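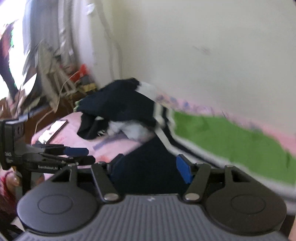

Nhi Đinh was hired at Hovness to fold clothes, and for two years that's what she did, by hand, at a table. Now she does it with a gripper in each hand, and every fold gets recorded so the machines at the Fulholm warehouse can learn from it.

I asked if it felt strange, teaching her old job to a robot. "A little!" she said. "But my wrists hated the old job, so I'm not crying." Her first week was rough, though. "You can't feel the cloth anymore. You squeeze, you look, you squeeze again. Dark knits are the worst, I lose the seams."

The target is 1000 folds a month (she hit 1495 in November and is still pretty smug about it), and she likes that she sets her own hours. What she misses is the talking. "At the table we gossiped all day. Now I get a message from my supervisor at 4."

Does she worry about what comes next? "Sure. I asked them straight out and they said there'd be checking work, fixing what the robot messes up. I want that in writing." She's still waiting on the letter, and we left it there so she could get back to a pile of socks.

Contact | © Hovness | Back to top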